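The Column Goes In at One

Tipene McKinnon
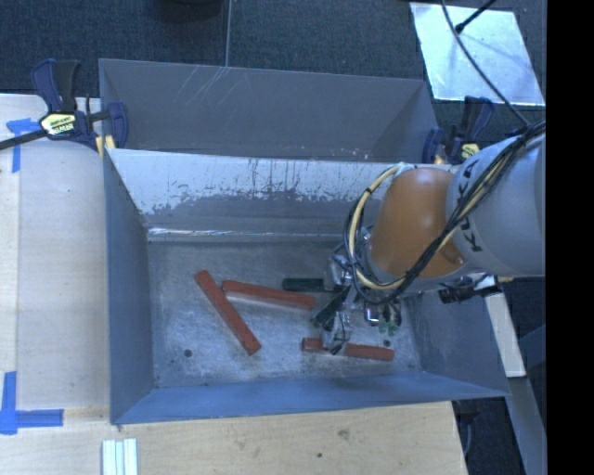 Three reddish-brown bars in a scuffed metal bin.

For as long as anyone at the Fotska Courier could remember, the column on the back page had been due at one o'clock on a Monday, and for as long as Harriet Pavard had been writing it she had started it on Sunday after lunch, with the radio low and the cat on the council minutes. She was seventy-one now and had written it through four mayors, two floods and the whole long business of the bypass, and she still sat down each week with the same small dread, like a girl who has not learned her verbs.

This week the dread was larger, because the by-election had been on the Thursday and they were counting it again.

"Again?" she had said, when Mr Võ rang from the town hall steps, holding his telephone (she could tell) much too close to his mouth.

"Again, Harriet. There were 3 votes in it. You can't blame them for asking."

She didn't blame them at all. She only wished they had asked on a Friday morning, so that she might know by Sunday who had won, and could be wise about it. The paper wanted nine hundred words. She had typed the date at the top, Sunday, August 19, 2018, and under it, after a good deal of tea, she had typed: "Well, it was close." Then she had got up and defrosted the fridge.

The two people concerned were Leonard Altora, who had the ironmonger's and had stood for the seat at every chance since he was a young man with a moustache, and Dilys Marsh, who taught swimming and had never stood for anything before February, when the council proposed to shut the baths. Harriet liked them both, and that was her trouble. Leonard had once driven out in the snow with a new washer for her kitchen tap and would not take a penny for it. Dilys had taught both of Harriet's grandsons to float, including Peter, who had screamed so loudly at the first lesson that the lady on the till came through to look.

By four o'clock she had a paragraph about turnout. It was a dull paragraph, and it had the figure 3,000 in it twice, so she crossed one out, and then it was a dull paragraph with a hole in it. She put on her cardigan and went to see Leonard.

He was in the shop with the blinds half down, though it was shut, sorting hinges into drawers that looked perfectly well sorted to her.

"You've come for a quotation," he said.

"I've come because I can't write it."

He gave her the stool, and they talked for a good while about his knee and her gutters, and whether the new vicar was going to last. Then he shut the hinge drawer and said that he had been thinking, while they counted, of his wife, who had sewn his first rosette out of a curtain lining. She had told him he would win it the year he stopped minding. "And I still mind, Harriet," he said. "I mind like anything. I was hoping it had worn off."

She didn't write that down. She walked home the long way, past the baths, and there was Dilys on the wall outside in her tracksuit, eating chips out of the paper, and Harriet (who had had no supper) was offered one and took several.

"Have you seen Leonard?" said Dilys. "Is he all right? I thought I might go round, only I didn't know if it would look like gloating. Then I thought, I might have lost, so what would I be gloating about?"

"He's sorting hinges," said Harriet.

"Oh dear," said Dilys, and looked down at the chips, and got off the wall. "He'll want something hot, then."

Harriet watched her go up the hill with the parcel held against her front to keep the warmth in. It was nearly dark by the time she got home. She took out the paragraph about turnout altogether and wrote instead about curtain lining, without saying whose, and about how a town ought to keep its baths open and its ironmonger's too if it could manage it. It came to forty-nine words short, and she left it short.

Mr Võ rang at ten to one on the Monday with the result. She thanked him very kindly, wrote it on the back of an envelope, and sent the column in as it was.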